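Sunita Gallagher
Project report, draft 2 (final figures still going in)
Sunday, February 9, 2025

## What I was trying to find out

Whether throwing out blurry footage before training helps or hurts. The data is from a hand-held gripper with a camera on it, so when the hand moves fast the background smears. Everyone in the Edo group drops the blurry frames by habit. I couldn't find a reason written down anywhere, so that became the project.

## Data

3005 frames, pulled from 86 short recordings made in January. Tasks are all soft stuff. Cloth, padded things, anything that folds. I kept 17 recordings back for testing and didn't look at them until the end (looked at one by accident, swapped it out, see notes).

Labels: gripper state, and whether something sits at or near the fingertips. Labeled in Wosell, which crashed a lot. Lost an afternoon of labels and redid them, so the second pass might be a bit more strict then the first.

## Method

1. Score every frame for sharpness with the Georgiev script, whole frame, one number.

2. Score again with the gripper masked out. This was not in the plan. Added it after noticing that frames like the one below got a decent score from step 1. The gripper moves with the camera, so it stays pretty crisp, ribs and shiny fasteners and all, while most of what's past it is smeared. Whole-frame score is mostly measuring the tool.
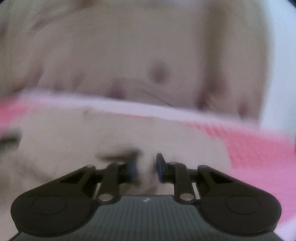

3. Sort into keep / drop using the masked score. Cutoff picked by eye on the training set. Not great, I know.

4. Train the same small model three times: all frames, step 1 filter, step 3 filter. Same settings, same seed. Ran on Pirkesar overnight.

## Results

- Gripper state: no real difference between the three. Makes sense, the fingers can be read fine even in bad frames.
- Object near fingertips: all frames did best. Step 3 filter did worst, which suprised me.
- Step 1 filter landed in between and I don't trust it for the reason above.

My guess is the masked filter throws away most of the fast approach, and that's where the model has to learn what a smeared dark shape next to a finger means. Take those out and it only ever sees slow clean ones. Then the test set has fast ones and it falls over. Checked 9 of the wrong answers by hand and most were mid-motion.

## Problems

- One seed. Should be more.
- Blurry frames are also harder to label. In a few I couldn't say what the object was, only that something was there. Marked those "unsure" and they count as yes. Could be pushing the result.
- Cutoff by eye, see step 3.

## Still to do

Rerun with two more seeds. Try weighting blurry frames lower instead of dropping them. Fix the axis labels on the plots, they still say "sharpnes (old)". Send the mask file to the Edo group so they can check it against theirs.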